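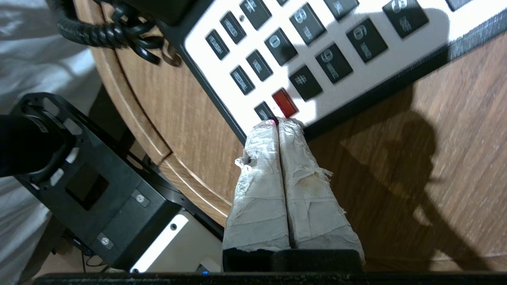

Desk telephone with a white keypad.

Guvora Homecoming Coverage Corpus
README, second release, Sat 16 November

What it is

A collection of 1000 short news items about politicians who announce a return to their home region after time away, and about how people there respond. Every item was published by a local or regional outlet in the Guvora district. The collection was put together at Trnka, a small reading group on local politics, to study how the same announcement gets told by different newsrooms.

The texts are in English. Where an outlet publishes in more than one language, only the English version was kept.

What is in each record

Each record is one row in items.csv. The columns are:

item_id - a running number, never reused
outlet - short code, explained in outlets.csv
headline - as published, including spelling mistakes
body - text only, with bylines and share links removed
subject_role - governor, assembly member, party officer, candidate or other
stance - welcoming, warning, neutral or mixed
quoted - yes if a resident is quoted directly, otherwise no

The stance column describes what residents are reported to say. It does not describe the opinion of the writer. People mix these up often, so check which one you need before you start counting.

How it was collected

Natália Doležal wrote the collection script (Prurkumgate, in the tools folder) and ran it through August. It reads the public archive pages of each outlet and saves anything that matches a list of phrases such as "set to return", "homecoming rally" and "back in the county". Leonardo Marchetti then read the matches and threw out weddings, sports teams and school reunions. Some of those may still be in there.

Labeling

Stance was labeled by two readers, Erzsébet Mészáros and Juraj Michalík, working separately. They disagreed on 237 items. Those were settled in a call, and both original labels are kept in stance_raw.csv. Most of the disagreements were over items where elders warn a politician to stay away and youth leaders in the same story promise a big crowd. Our rule is to mark these as mixed even when one side gets far more space.

Splits

There is a fixed test set of 120 items, listed in test_ids.txt. The rest is for whatever you like. We have not made a separate validation set.

Known problems

Many items are rewrites of the same party statement. Randinent, our duplicate finder, catches copies that are nearly word for word but misses looser ones.
Dates given inside the stories are sometimes wrong. We left them alone.
Two outlets closed during collection and their archive pages no longer load.
Items from before an election are overrepresented.

Changes since the first release

Fixed broken accents in names. Added the quoted column. Removed a batch of opinion pieces that had been saved as news.

Use

Free for research and teaching. Do not use it to profile the residents who are quoted - several of them spoke against people with real power locally. If you need an item taken out, write to Alcides Restrepo with the item_id and it will be dropped from the next release.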